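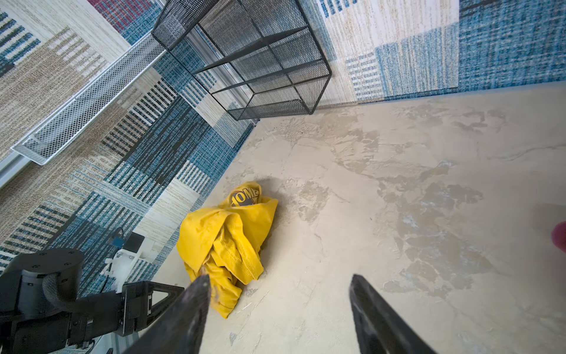 A yellow garment on the tabletop at Korness, near the gripper fingers and a second arm.

Korness has begun teaching its two-armed robot to handle clothing by remote control. An operator steers both arms through each attempt – 65 so far – and the movements are recorded as training material. The company wants 300 before it starts training in July. Software for the project comes from Nerutton. Towels are next, Korness said.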